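Garno Kids: How Things Are Made
Why does wallpaper repeat itself?
Posted Fri 19 July

Have you ever been stuck in bed with a cold, with nothing much to do, and found yourself staring at the wall? If the wall had patterned paper on it, you may have picked out one leaf, or one flower with a funny face hiding in it, and then spotted the very same leaf a bit further along. And then again! Once you start noticing you can't stop, and you can follow that one leaf all the way to the window.

A picture that comes back over and over like this is called a repeat, and the part that gets copied is called a motif (say it "mo-TEEF"). Wallpaper, wrapping paper, curtains, pyjamas and some kitchen floors are full of them.

A very fancy word

One of the grandest patterns you can put on a wall is called damask. It has curly leaves and big flowery shapes, and it looks like something from a palace, or from your great-aunt's good room where you aren't allowed to take a biscuit. The name comes from Damascus, a very old city in Syria, and it belonged to cloth long before it belonged to paper. Weavers made the leaves and flowers by changing the way the threads crossed, so that parts of the cloth shone and parts didn't. People loved it so much that wallpaper makers borrowed the shapes and printed them.

Damask doesn't have to cover the whole wall. Sometimes the curly bits are kept inside stripes, with plain stripes in between to give your eyes a little rest.
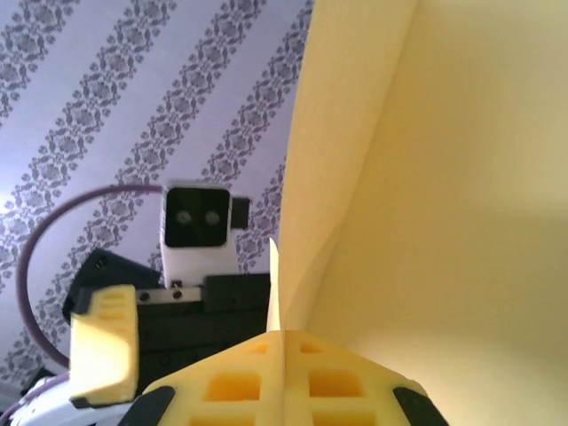 Busy stripe, plain stripe, busy stripe: grey-purple damask on a pale lavender ground.

Look for the flowery shapes that sit end to end along each stripe. They are symmetrical, which means one half is like a mirror copy of the other. If you drew a line down the middle of one and folded along the line, the two halves would match up (please don't try this on the lounge room wall, your mum or dad will not be pleased).

How does it get on the paper?

Long ago, people carved the motif into a block of wood, spread colour on the block and pressed it down onto the paper. Then they picked it up, moved it along and pressed again, and again, and again. You can imagine how sore their arms were by tea time. If the block went down a little bit crooked, everybody who ever stood in that room would see the wobble.

Later on somebody had the very clever thought of wrapping the pattern around a roller. A roller has no beginning and no end - it just goes around. When it has turned once, it starts printing the same leaf again, and that's your repeat! A bigger roller can print a bigger motif before it has to start over.

At Griffiths, a wallpaper shop in Stondberg, there are sample books so heavy that it takes two hands to turn the cover. The oldest has 307 pages, and every page is a different paper. Up to 4 children can sit around it at once, if they take turns with the turning.

Standing up or lying down?

The same stripe can make a room feel different depending on which way it runs. Stripes that go up and down make you look up, and the ceiling can seem higher. Stripes that go across lead your eyes along the wall, and the room can seem wider. And when you look at a side wall from an angle, bands that run across it seem to slope, even though the paper is perfectly straight. Artists call this perspective. 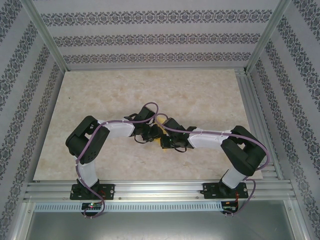

Dark damask bands go straight across the back wall and slant on the side walls. The floor has a marble pattern.

Marble patterns are sneaky. Real marble is a stone, and the swirls and cloudy patches in it were made deep in the ground, so no two pieces are quite the same. A printed marble pattern has to repeat somewhere, just as the leaves do, but the designer works very hard to hide the place where it starts again. Curly leaves like to show off. Blotches would much rather you didn't notice.

Try it yourself

You'll need a potato, a grown-up to cut it, some paint and a long strip of paper. Ask the grown-up to slice the potato in half and carve a simple leaf into the flat side. Dip it, press it, lift it, and move it along. Do a whole row, then leave a plain row, then do another. Now lay one thing in a single bright colour on top of your pattern and stand back. Your eyes will probably jump straight to it, the way they go to a yellow shape on a pale, speckly background.

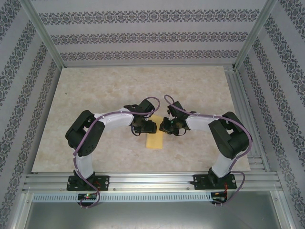

Alun Llewellyn wrote in after our November page on floor tiles to say that he papered his hallway with a big leaf pattern from a company called Kustetti, and that he had to throw away a good long piece of every strip to make the leaves join up. He wants to know if that was his fault. It wasn't, Alun! A big repeat nearly always leaves some waste, and the offcuts are lovely for covering school books.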